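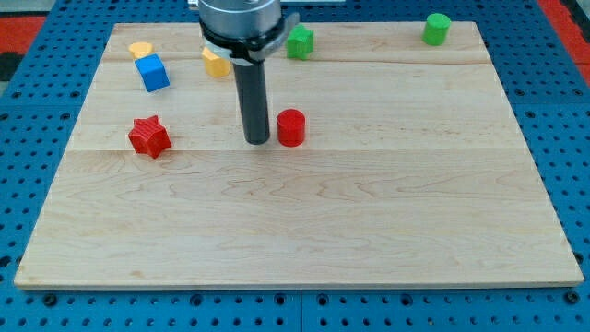

The shape block sets were the first item, carried over from the last meeting. Sadia Pirzada had gone through the loose blocks and reported that the sets no longer match the packing list. Some pieces have been swapped between boxes and the list itself is out of date. It has one line for "star, yellow", while the star on the maple board is red, the same red as the short round peg. The list also calls every upright piece a cube. It was agreed to rewrite the list by shape first and color second, and to use the same names on the box labels.

Present: S. Pirzada (chair), purchasing, workshop, front desk. Apologies from the Kakakhel branch.

1. Block sets (continued)
The Estero sets stay as they are for now. Workshop will sort the spare pieces by shape and make up full sets from them before ordering anything new. Any piece with chipped paint goes in the discard tub and is written down. The new list will be checked by a second person before it is printed.
Action: workshop, list to S. Pirzada by 16th February.

2. Boards
Purchasing asked whether the plain maple boards should be replaced with painted ones. Workshop was against it. The light wood shows up the colors well, and a painted top would need touching up every season. Front desk said borrowers have asked for a raised edge so that the round pegs don't roll off when they get knocked over. Workshop thought a thin strip along one long side would do, but did not want it on all four sides as the boards are wiped down after each loan. Two boards will be fitted with a strip and tried out. No decision on the rest.
Action: workshop.

3. Replacement blocks
Quotes are in from Irel and Dradadier. Irel will only sell full cartons of 1,000 mixed pieces, with no choice of color. Dradadier sells by shape in bags of 90 and can match our red and blue, but has not confirmed the green. Purchasing prefers Dradadier even though the price per piece is higher – we have nowhere to keep a full carton. Samples of the green to be asked for first. If the match is poor, we will come back to this in April.
Action: purchasing.

4. Storage
The lower shelf in the store room is full. There are 19 boxes waiting for labels and they can't go out until item 1 is finished. Front desk asked that boxes not be left in the corridor in the meantime. Agreed. They will go on top of the cabinet, heavy ones at the bottom of the stack.

5. Any other business
Kakakhel would like to borrow a board and a set of blocks for their open day. Agreed, provided it comes back with the list signed. Front desk to arrange collection.
The key to the label cupboard is missing again. Whoever has it is asked to hand it in at the front desk.

Next meeting in April, date to be sent round by S. Pirzada.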